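Grakus Home Build Guide
Section 5: Hand set-up and first handling checks

5.1 Purpose of this section

This section covers the first handling checks of the Grakus hand after it has been fitted to the arm. It applies to builds carried out at home and to builds carried out in the Sikcombe shared workshop. Sections 3 and 4 must be complete before any step below is started. Revision dated 9 December 2018.

The builder should set aside one full session for these checks. Steps 1 to 7 are to be carried out in order. If a step fails, return to the start of that step and repeat it with the speed setting unchanged.

5.2 Before power is applied

1. Confirm that the emergency stop is within reach of the person at the keyboard. A second person is required for all steps in this section.

2. Check that the wrist connector is fully seated and that the locking ring has been turned until it clicks.

3. Set the speed limit to 18 percent in the Grendley control panel. Save the setting and reopen the panel to confirm that it was stored.

CAUTION: Do not place fingers between the robot's fingers and the work surface while the motors are live, even when the arm is at rest.

5.3 Soft goods check

4. Place two pieces of cloth of different colors on the work surface, one partly over the other. Do not smooth them flat. Folds give the fingers something to close on, and a flat cloth will often be missed at low speed. Lower the hand until a finger meets the cloth, then close in small increments. Stop as soon as the cloth begins to gather.

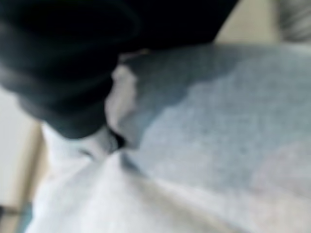
5. Open the hand fully and raise the arm before moving it sideways. Repeat the close and open cycle 27 times. Record each missed grasp in the build log, together with the motor current shown in the panel.

Note: The wrist camera has a fixed focus. Cloth close to the fingers will look soft on the monitor. This is normal and does not call for adjustment of the lens.

5.4 Clearance and rest position

6. Move the arm to the rest position and allow the hand to hang with the fingertips toward the floor. Look at the pin joint at the base of each finger. The silver segments should hang freely, and no part of the black cover should be caught in a joint. If the cover has slipped down, switch off the power, pull the fabric back toward the wrist and fasten it again with the strap supplied in the Rajput hardware kit. Keep loose items clear of the area below the hand during this step.

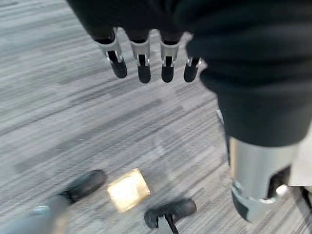
The rest position is stored as the safe pose, and the arm will return to it after every emergency stop. Builders who change the height of the stand must store the pose again. A pose stored at the old height may bring the fingertips into contact with the floor or with the base. The panel will refuse to store a new pose while any motor is above 66 percent of its rated current – wait for the reading to fall and try once more.

5.5 Thin object check

7. Place a small spiral-bound notebook on the work surface at an angle to the hand. Bring the fingers to the edge of the cover and close slowly. Leave the wire binding outside the grip, as the loops can mark the rubber on the fingertips. Set the force limit to 900 in the panel for this step only, and restore the earlier value when the step is complete. Comments on this step from other builders are kept in the guide where they may be of use.
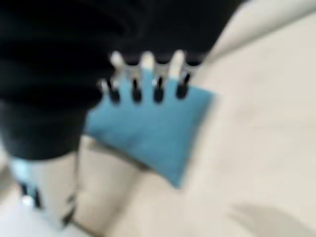 Hugo Barrios writes that the thin object check gave him more trouble than the cloth. He had left the force limit at the soft goods value, and the cover slid out each time the arm began to lift. Raising the limit solved part of the problem. He also found that approaching from the side of the notebook, with the wrist turned slightly, gave a steadier hold than coming straight down. He asks whether the side approach could be added as a saved motion.

A saved motion for the side approach is planned for the July revision. Until then, builders may record their own under the Motions tab and should give it a name that does not begin with a number.

5.6 Closing down

Return the arm to the rest position, switch off the motors and then the control computer, and disconnect the supply at the wall. Sign the build log. In the Sikcombe workshop, the supply key must be returned to the front desk before leaving.

Continue with Section 6, Wrist camera calibration.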